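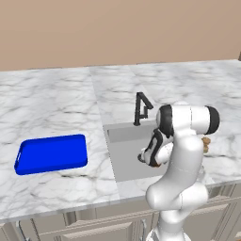

## Bring back the links page

I love a good links page. I mean the old sort, a plain list of other people's websites, picked by a person who has read them, with a few words next to each one. I put one back on my own site in February and I've had more fun with it than with anything else I've made online in years!

Mine has 278 links on it. Benedicta Abugri, who got me started, keeps hers at 200 and throws one out whenever a new one goes in, which I admire and could never do. Hers led me to Harkitz, a small site on hand-drawn lettering, and from there I lost a whole evening (and found two blogs I now read every week).

Search is great when you know what you want. A links page is for when you don't – you click on something because the note beside it made you curious, and off you go. The notes matter hugely. Please write them yourself, even if all you can manage is "good on fonts, ignore the menu".

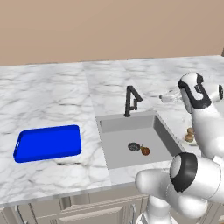

*Blue tray on a marble worktop, left of the sink.*

Suha Awwad thinks I'm being soft about all this. Her view is that links rot, that any list is stale within a year, and that the big directories died for good reason. She's right about the rot. Tondstead had 3000 entries when I last went through it and plenty of them went nowhere. But that was a list too large for anyone to love, and mine takes me one pot of tea a month to check.

So make one. Start with the sites you'd send to a friend, leave out the ones you feel you ought to include, and put the page in your main menu where people will find it. Then send me the address, as I've got room for plenty more.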